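Long sleeve shirts always come out lumpy in the middle - what am I doing wrong?

Posted by Grondero
Laundry & Closets, 192 views

Okay, this is a silly one but it's driving me up the wall. I can fold T-shirts fine. Towels, fine. But anything with long sleeves turns into a fat little pillow by the time I'm done, and my drawer won't close. I do it the way my mom did, shirt flat on its back, sleeves brought in over the chest, then fold it up from the bottom. The sleeves bunch up right where the fold needs to go, and by the time I've got them flat the collar has gone all wonky.

I've tried doing it on the bed (worse!) and on the ironing board (way too narrow, everything slides off). A table is the best so far. This is the stage where I always get stuck:
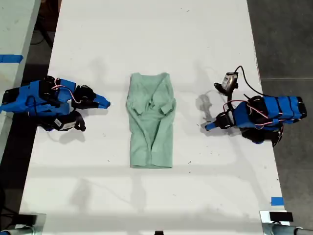
Sleeves in, hem still straight, and a big bunch in the middle.

Do I need to smooth every single crease before I go on? There are a lot of shirts in this house and I can't spend five minutes on each one. Also I don't have hanging space, so please don't tell me to hang them.

Cukport

Hang them. Kidding!

I had this same problem for years. You're bringing both sleeves straight across, so all that fabric lands in one spot. Try it this way instead:

Lay the shirt face down, collar at the top. Tug the shoulders out to the sides and run your hands down to the hem once. Fold one side in toward the middle, a strip of the body along with the sleeve, then turn the sleeve down so it points at the hem and lies along the edge of that fold. Do the other side the same way. Now you've got a long rectangle with the sleeves running down the length of it. Fold up from the bottom in thirds, or in half and half again if your drawer is shallow.

And no, you don't have to chase every crease. I do one swipe with the flat of my hand after each sleeve and that's it. Your hem looks nice and straight already, so keep that and fix the neckline before you touch the sleeves. Once they're in, pulling on the collar drags everything with it.

Sithole

I just roll mine. Takes up less room.

Rehema Mrema

Cukport's way is pretty much how we did it when I worked in a clothing store, except we used a board. You can make one out of a cardboard box, cut a bit narrower than your drawer. Set it in the middle of the back just under the collar, fold the sides and sleeves over it, slide it out, then fold up. We had a delivery of 900 sweaters one May and I folded in my sleep for 2 weeks after, so trust me on the board.

Thick cuffs will still make a bump. I stop the sleeve a little short of the hem and double the end back if it's too long. Oh, and button the cuffs first if they have buttons - they flap around otherwise.

Grondero

Face down!! I've been doing them face up my whole life. Going to try the sleeve thing on tonight's load and cut up a box if that doesn't do it. Thanks, all of you.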